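Rondville Home Skills News
August 20, 2024

Blue Plaid and a Big Floor: Folding Afternoons at the Arkine Room

By Mitra Hassanpour

If you have a drawer at home that won't close because of what's in it, this item is for you! The folding afternoons are up and running in the Arkine Room, and I've come home from every one of them wanting to pull everything out of my linen closet and start over.

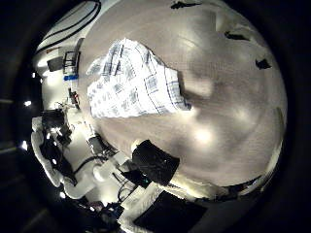
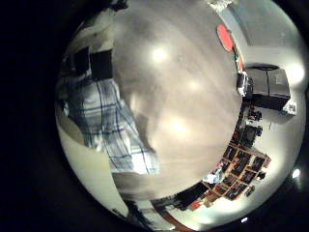
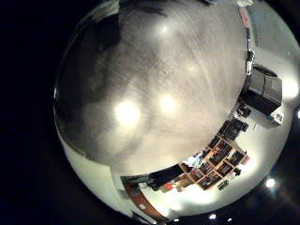
The blue-and-white plaid cloth is where I like people to begin. Crumpled up on the table it looks like nothing much, a little wedge of fabric with its corners hidden, and that makes it a lovely thing to learn on. A plaid has its own ruler printed on it. Once you've found two corners and given it a gentle shake, the blue lines tell you whether you're straight or crooked, and you can fix it before you fold. With a plain white cloth you're guessing. I've been folding plain white cloths for most of my adult life and I still guess.

(And yes, there was plaid on the cloth and plaid on the pants. I'm thrilled. I own a pair of plaid pants myself and have been waiting years for them to be the right thing to wear somewhere.)

Finding the corners

The part that slows most people down is the very beginning, when the cloth is in a heap. The temptation is to grab the middle and flap it, which can work with a bedsheet if your arms are long enough but mostly just turns one heap into another. Try this instead. Put the cloth down on a table. Look for any edge with a hem, take hold of it between finger and thumb, and slide along until you run into a corner. Keep that corner. Slide your other hand along the same hem to the next one. Now lift, let the rest hang, and lay it down away from you.

You'll usually have one corner tucked under after that. Leave it until the cloth is flat, then reach under and flick it out. Smooth from the center toward the edges with the side of your hand, and don't press hard. Pressing hard drags the fabric and the lines go wavy, and then you're back to chasing it around the table.

For a dish towel, I fold in half lengthwise, then lengthwise again, then in thirds from one short end. It stands up in a drawer on its own if you've kept it snug. There are people in the group who feel strongly about halves all the way down, and I've seen their drawers, and their drawers are very nice too.

The Ghaffari fold

We have a new favorite, and it came from a longtime member whose family always did it this way, so we've been calling it the Ghaffari fold. It's for cloths that aren't square anymore, the ones that have been washed so often that one side has pulled longer than the other. You lay the cloth out and fold the long side in first, just enough to make the two sides match. After that you carry on as though the cloth were a proper rectangle. The extra ends up inside where it can't bother you.

I can't tell you how happy this made me. I have a stack of 13 napkins from my aunt and there isn't a right angle in the whole lot. I'd been shoving them behind the tablecloths. They're now in the front of the drawer, all the same width, and I opened the drawer twice on the way to bed just to look.

The cloths that fight back

Fitted sheets come up every time, of course. We'll give them an afternoon of their own in November, when people are getting beds ready for guests, and I'd rather not rush it. Until then, the short version is to tuck one pocket corner into the other, do the same at the far end, and lay the sheet down with the elastic facing up so you can fold it in out of sight. It won't be perfect. Mine have a lump in them and they sit on the shelf just fine.

Very thin cotton is the other one people ask about. It creases if you breathe on it, and it slides. What helps me is folding it while there's still the smallest bit of damp left in it, laying it flat, and letting it finish drying folded once over a rail. If it has gone bone dry in the basket, a light mist from a spray bottle does the same job. Don't put it away damp, though – I did that with a summer tablecloth and had to wash it again in the middle of winter.

Terry towels want bigger folds than you think. Three layers of a thick towel is plenty.

About the room

If you haven't been to the Arkine Room lately, I do want to say a word for the floor. It's a big smooth one, and the ceiling lights shine off it in bright spots, and I'm fond of it in a way I can't quite explain. It's wonderful for large pieces. A tablecloth for a long table, a duvet cover, a quilt top – you can lay a clean sheet down and spread the thing out on that, walk around it, and have someone at each end. Trying to do a duvet cover on a kitchen table is how people come to hate duvet covers.

Bring an old clean sheet if you plan to do floor work. Socks are better than shoes once we're spreading things out. Bags and coats can go along the wall, and please keep them out of the walking path, especially when two people are going backward with a blanket between them.

What to bring

Bring whatever has been bothering you. Freshly washed is best, and there's no need to iron. A small mixed bag works better than a huge one, say a few dish towels, some napkins, and one thing you've given up on. You'll want to take your folded pile home flat, so a stiff tote or a shallow box is handy. The Omex boxes from the hardware store on Second Street fit a dish towel folded in thirds almost exactly, and several of us have ended up with them without planning it.

If you don't have a cloth to practice on, there are practice cloths in the room. Please shake them out and leave them unfolded when you've finished so the next person gets a real heap to start from.

Coming up

The next afternoon is for kitchen linens, and the one after that for clothes, which will include shirts, children's things, and plaid pants if you've got them. (Fold down the middle first so the legs lie together, line up the stripes at the outer seams, and then fold up from the hem. The stripes do half the work!)

There's room for 34 of us, and we've been filling up, so put your name on the sheet by the Arkine Room door or reply to this newsletter with "folding" in the subject line. It costs $2, which goes toward tea and replacing practice cloths. Kids are welcome with a grown-up and tend to be very good at napkins.

I'd also love to hear about family folds like the Ghaffari one. Write it down, draw it on the back of an envelope, or come and show us. I'll try every one of them on my aunt's napkins and put the ones I can follow in the next issue.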